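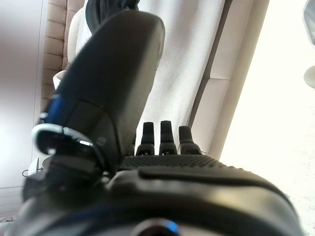 Figure 1. White woven fabric, furnished room.

Shared Lounge Seating: Re-cover and Cleaning Trial
Interim progress report to the Civevix Building Fund
Submitted by the Plorkska furnishings team
Period: August to November

1. Status

Work is on schedule with one exception, the delayed delivery of replacement zippers (section 4). Spending stands at 62 percent of the award. No change to the approved budget lines is requested.

2. Work completed

All seating in the Plorkska lounge has been inspected and logged. The log gives each item a number and records the cover fabric, the type of fill, the condition of the seams and any earlier repair. Items with failed webbing were moved to the workshop and are not part of the cleaning trial.

The white woven fabric was bought from Ramalho in a single lot. It has an open, regular weave and shows soil sooner than the gray twill it was tested against. It was kept in the trial at the request of the building users, who preferred a light color for the north side.

Seam allowances on the new covers were increased after the first test cover frayed at the back corner. The pattern pieces were redrawn and the old set was marked as withdrawn. Box corners are now sewn with a double row of stitching. Piping was dropped.

3. Cleaning trial

The routine is a weekly pass with a soft brush nozzle, followed by spot treatment where needed. Covers come off for a full wash every 8 weeks. Spots are blotted from the outside in with a damp cotton cloth. Scrubbing raised the surface yarn on the test swatch and has been removed from the instructions.

Gristis carried out the rub test on spare fabric from the same lot. Swatches were checked at 200 cycles and again at 400. No broken yarns were found at the first check. At the second, slight fuzzing was noted along the fold line – the flat areas were unchanged. Shrinkage after the first wash was within the allowance in the cutting pattern, although two covers were tight to refit and had to be eased on while the foam was compressed.

4. Open items

Zippers: the supplier sent the wrong length. Covers awaiting zippers are closed with basting stitches and will be finished on receipt.

Fill: the loose fill in the back cushions settles toward the bottom. A divided inner bag is being made for comparison.

5. Next period

Second full wash. Refit and measure all covers against the first wash record. Complete the divided inner bag. Send the remaining swatches to Gristis. The parts order will be checked again on Thursday, and the revised delivery date will be forwarded to the Fund with the next expense claim.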